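I took a Monday off work and drove out to the open house at Clonda, the robotics lab that moved into the old furniture warehouse by the rail yard. I'd been promising myself a visit ever since I burned a pan of onions because I was folding towels in the other room. Can a machine do my chores yet? That was my one question, and I asked it of pretty much everybody who stood still long enough!

First, parking. There are 40 spaces and they were all gone by ten, so I left the car behind the tile store and walked back along the fence. You sign a form, you get a sticker, you get a very small coffee. The building is bigger than it looks from the street (they told us it still has the old freight elevator, but we took the stairs).

The first stop was laundry. A company called Trastico had a folding station set up in what must have been the showroom, with a pile of hand towels and a machine that looked like a drafting table with elbows. It found a corner, lost it, found it again, and laid down a decent square. The towel took 2 minutes. I can do one in the time it takes to say "towel," but then I also leave the pile on the chair for a week, so I'm not sure I get to brag. T-shirts were off the menu that day. Sleeves, the woman at the station said, and made a face.

Next door was a shelf-stocking demo, and this one impressed me a lot more. It was a mock store aisle full of cereal boxes, and the thing just went along pulling the front ones forward and filling in behind. Their sign said 288 boxes in a shift with one person checking on it. Boxes are easy, of course. They're stiff and they're square and they all match. I worked a grocery aisle one summer and I would have handed over that part of the job without a tear. When I asked about bags of chips, the guy running it laughed and said to come back in October.

Lunch was a sandwich on the loading dock. I ended up next to a couple who run a bakery café two towns over, and they'd come with a much better version of my question than I had. They don't need a robot that bakes. They want something that can set out the morning bread and clear it again without wrecking it, over and over, while a human talks to customers. I hadn't thought about how much of shop work is just moving things a foot and a half to the left.

So we all trooped up to the Mazandarani room together, which is the tabletop lab on the second floor, and I stayed far longer than I'd planned. The work there is bread and a basket, and I could have watched it until closing.

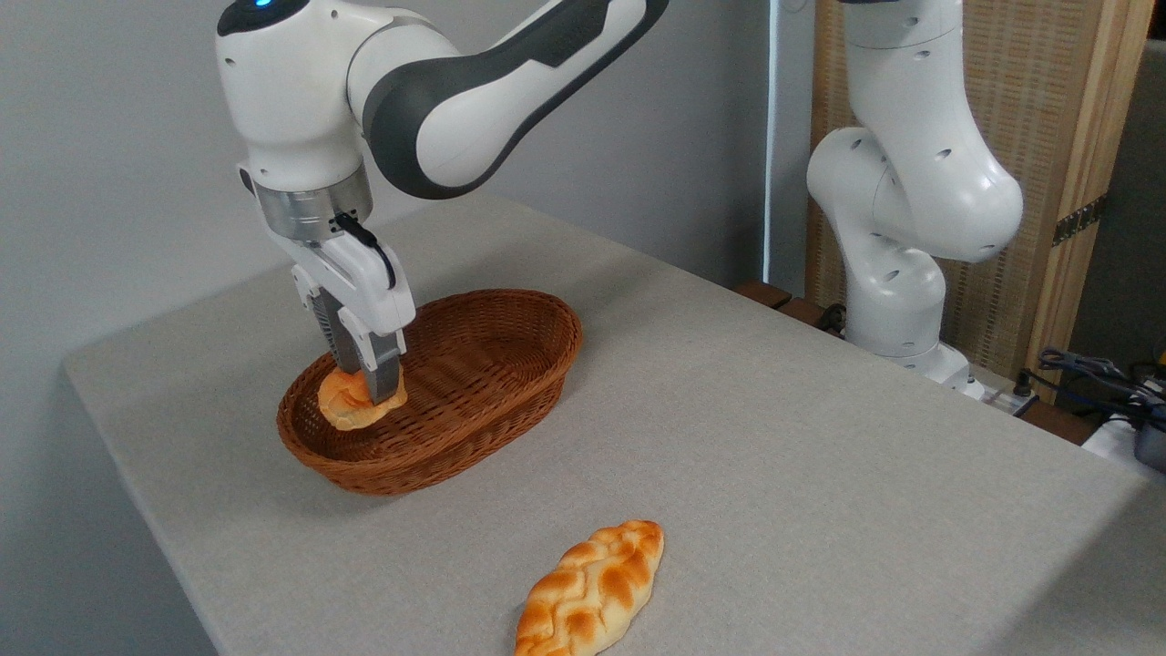
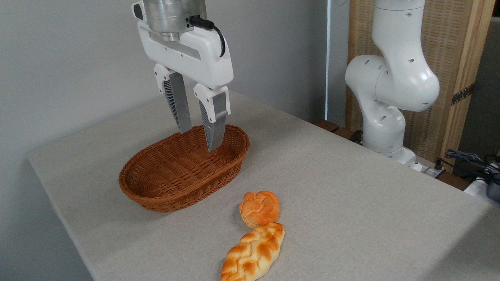 What got me was how much there is to decide with something as plain as a bread roll. Where do you grab it? How hard? A knotted top isn't the same shape twice, and a crust will flake if you so much as look at it wrong. The bakery couple had a whole list of follow-ups (croissants! seeded loaves! anything with powdered sugar!) and got a mix of shrugs and grins back. I liked that nobody tried to sell them anything.

The last stop was a talk from the Lurnar people on dishwashers. It ran long and I was in the back behind a tall man, so all I can report is that forks are hard and wine glasses are harder. They guessed 5 years before one of these could unload a regular family's machine, and somebody near me snorted, though I couldn't tell in which direction.

My own answer, driving home: the shop aisle, pretty much yes, if everything's a box. Towels, sort of, if you're patient. My kitchen, no, not with the state I keep the drawers in. I'd still go back for the next open house, but I'd get there before nine and bring my own coffee.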